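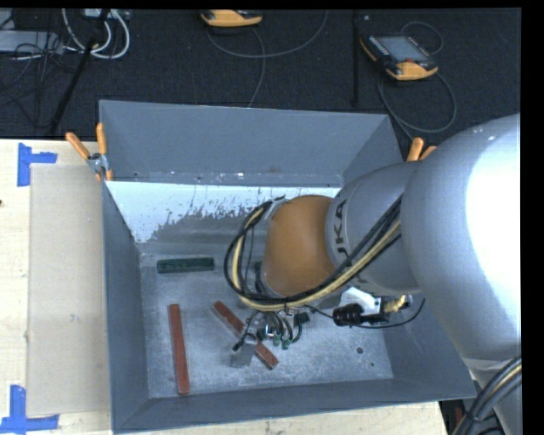 Bin Sorters - Clevport

Griko is hiring 2 people to sort and restock parts bins at our Clevport warehouse. The work is 30 hours a week, 6 a.m. start, Monday to Friday.

You will check metal bins for leftover stock, sort bars by color and size, sweep out the bins and report any with damaged walls or floors. Some lifting is involved. Experience is helpful but not required - we train on site.

You need steel-toe shoes and your own way to get here. Gloves are supplied.

To apply, send a short note about your work history to Filipa Vieira at the warehouse office. Positions run through July.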